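Workshop notebook, Coltov visitor room
Sep 23, 2025
Reading time: 4 minutes

Big day on the bench! The model turbine for the school groups finally turns from a cold start without anyone flicking a blade. I've been chasing this since May and I am ridiculously pleased with it, so this entry will be long. Skip to the wiring notes if you only want those.

Blades first. The old set had too little pitch near the hub. They looked lovely and very true to the big machines, but they just sat there in the air from the desk fan and shivered. I cut a new set from the Brekell balsa with a lot more twist at the root, sanded the leading edges round, and left the tips nearly flat. On the lowest fan setting the rotor hesitates, creeps through the sticky spot, and then away it goes. On the middle setting it spins up so fast I want a guard ring on it before any kids come near.

The sticky spot is cogging in the generator, same as before. I can feel it with a fingertip on the shaft, a little series of clicks. The Mullov generator clicks much less than the one from the parts drawer, and I've moved it into the main model. Kept the drawer one for the hand-crank demo, where a bit of resistance is good (it makes people feel the work they're doing).
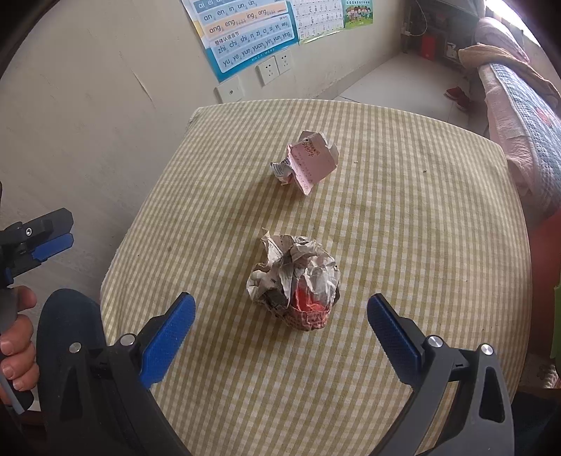 Why does the turbine need more twist at the root than at the tip?
The root of the blade moves slowly and the tip moves fast, so the air meets them at different angles. Twisting the blade keeps each part at a useful angle to the air it meets.

I want that on the wall card in more or less those words. The last version had a vector diagram and I could see grown adults backing away from it.

Wiring notes. The generator goes to a small bridge rectifier, then a smoothing capacitor, then the load board. The capacitor is 1000 microfarads, and it was in backwards on the old board. I have marked the minus side with a fat black stripe in paint pen and drawn the same stripe on the board. If you swap it, match the stripes.

The load board now has 8 LEDs in a row, each on its own switch, standing in for houses in a village. Switch one on and the rotor barely notices. Switch them all on in low wind and you can hear the blades sag, then the lights go dim together. It's a wonderful moment, and it gets across the idea of load better than anything I've managed to say out loud. The first four are warm white and the rest are cool white. I ran out. Please leave them mixed for now, I kind of like it.

Next to it I've started on the cable model for the subsea story. Three cores of colored wire, some filler string, a wrap of copper tape, then a spiral of garden wire for the armor. Cut at a slant so all the layers show. My first try unraveled when I cut it. Second try I dipped the end in clear epoxy before cutting and it held together beautifully — the section looks like candy. The slice needs another polish with fine paper, wet, and then I'll mount it under the big magnifier.

Tower: the 36 inch tube is the right height for a seated group but too low for standing visitors. I tried it on the plinth from the old tide display and it was perfect. The plinth has one bad foot that rocks, and when the rotor hits its resonance the whole thing walks slowly toward the window. Very funny, not acceptable. New rubber foot, and a bolt through the base. 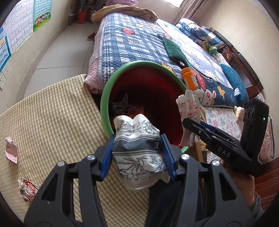 What happens to the model when the fan is set too high?
Right now it just runs faster and faster until the tower starts to shake. A real turbine would turn its blades to spill wind and then shut down, and our model has no way to do either.

So that's the next thing to build. I've been reading through the Abeysekara kit manual and the hub in there has a simple sliding collar that changes the pitch of all the blades at once. You push a rod through the hollow shaft and the blades feather. If I can copy that in printed parts, a visitor could hold a lever, watch the fan speed up, and feather the blades themselves to save the turbine. I sketched it on the back page, upside down, sorry. The collar needs to slide freely without wobbling, and my printed holes always come out tight, so I'll print it undersize and ream it.

Also thinking about yaw. A tail vane would be easy and would look completely wrong for an offshore machine. A little hand wheel at the base with a worm gear would be closer. Parking this until the pitch hub works.

Readings from the afternoon, same fan, same spot on the floor, tape mark by the radiator:
Low setting, no load: starts by itself, every try.
Low setting, full village: dims, rotor keeps turning.
Middle setting, full village: bright and steady, faint whistle off one blade tip. Needs sanding.
High setting: stopped early, see plinth.

To do:
Guard ring, clear, so the blades stay visible
Rubber foot and base bolt
Order 4 bearings, the small flanged kind
Rewrite the wall card
Sand the whistling blade
Try the hub collar in the gray filament first

If anyone borrows the fan, please put it back on the tape mark. Moving it even a little changes the readings.

Recent entries
Hand-crank demo: gear ratio and the squeak
Why the tide tank leaked
Balsa or foam for blades?
Load board, first version

Coltov visitor room workshop notes. Questions: leave a note in the bench book.
Back to top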